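Plarnstead pick-and-sort kit, two months in

Posted Thursday, September 5, 2024

Short version: it can tidy. Sort of. Slowly. Wouldn't let it near my kitchen.

Longer version. We run a small returns shop, six of us, and returns are mostly a chore problem. Stuff comes in mixed. Shoes with toys with pouches with whatever somebody swept off a shelf. A person tips the bin, grabs, sorts, done. Boring job, hard to hire for. So in June we got the Plarnstead package — their picking software, the Lesano gripper add-on, and setup help from Enriquez. The arm is extra. Budget for that, the price page is sneaky about it.

Setup took two days. Manual is thin. Half the menus still say "Durnus", the old name for the software I guess, and the help pages use both names. Confusing the first week, then you stop seeing it.

What it's good at: blocks, boxes, anything with a flat side. Gripper comes straight down, closes, lifts, no drama. Our best full day was 247 items with one person checking. A decent worker beats that before lunch. But the arm doesn't mind being bored. 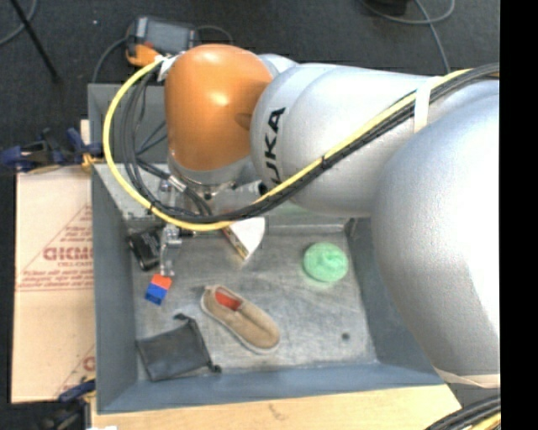 KUKA arm over a mixed bin: block, pouch, one slip-on shoe.

Shoes are the pain. Single shoes especially. It wants to grab the toe, toe is slick, shoe drops, it trys again. There's a retry limit, set to 20 out of the box, wich is way too high. Set it to 2 and let a person take over. Biggest improvement we made and it's buried in a submenu.

Flat fabric, also bad. Anything lying flush with the bin floor, it pokes at. Sometimes gets a fold, mostly not. Laundry people, I know you're going to ask. No. Not this year. Picking up a sock is one thing, a basket of them is another, and folding isn't in the software at all.

Other gripes. Cables. Thick ones, looped down the arm, you need room for them and you need to check them. Fan on the controller is loud. And the bin can't wander even a little, so clamp it. Enriquez told us this on day one, we ignored it, lost an afternoon.

Support is good. Real person, same day, knew the product. The July update fixed the slow startup and broke the log export, still waiting on that one.

Would I buy again? For the shop, yes, for hard stuff in decent volume. For a house, no way. Dishes, toys on the floor, laundry — a kid with a bribe is faster and fits through the door.

Pros: steady, support, good on blocks and boxes
Cons: shoes, cloth, fan noise, the price page

3.5 out of 5. Will update if they ever sort out the shoe thing.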